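Bun Week at Robot Club

October 29, 2018

So the fall project is finally underway and I have been dying to write about it. For anyone new around here, I'm a mechanical engineering student, I joined the Memach club in August knowing next to nothing, and this blog is where I put the stuff that won't fit in my lab notebook (plus complaints about parking).

Every fall the club picks a household chore and we try to get the arms to do it. Last year it was folding napkins. This year it's steamed buns! Lid off, bun in, lid on, and then the same thing backward at the end. My half of the group has the lid and the bun, the other half has the steel steamer pan itself, and we trade every other week so we all get a turn at the hard part. Which part is the hard part depends on who you ask.

I would say the pan. Aluminum fingers on a shiny curved wall is a lousy combination, and if you squeeze at the wrong angle the whole thing wants to tip, bun and all. We've been clamping it by the near rim with the glass lid set down flat on the counter behind it, and I spent most of an evening just nudging the grip a hair at a time and writing down what I'd changed.

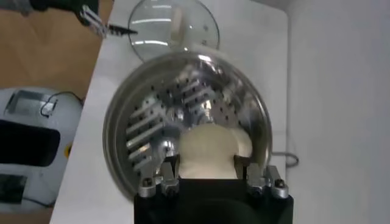
What's on my list for this week

First, the lid. I thought the lid would be the easy one, a knob is a knob, right? But clear glass is miserable to work with. The ceiling lights bounce off it and the software gets all kinds of ideas about where the edge is. Right now I'm typing in the lid position by hand before every run, and that's not going to fly at the demo.

Second, the logs. We have 2862 saved runs on the club drive and 800 of them have no label at all, because for a while we each thought someone else was doing it. I've claimed 200. It's dull work but I put on a podcast and it goes by.
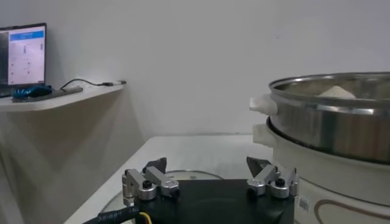 Third, opening and closing. I had the fingers spreading all the way out before every approach, and it eats up so much time when you add it up over a whole night. Halving the opening helped a lot for the bun. For the lid knob I'm still fiddling with it.

The demo is at the Nowicki building before winter break, and each team gets 100 points split between speed and neatness. A squashed bun costs you. I'd love to beat the Fledus team, who are doing coffee and are very smug about it. More next week if I get through my labels!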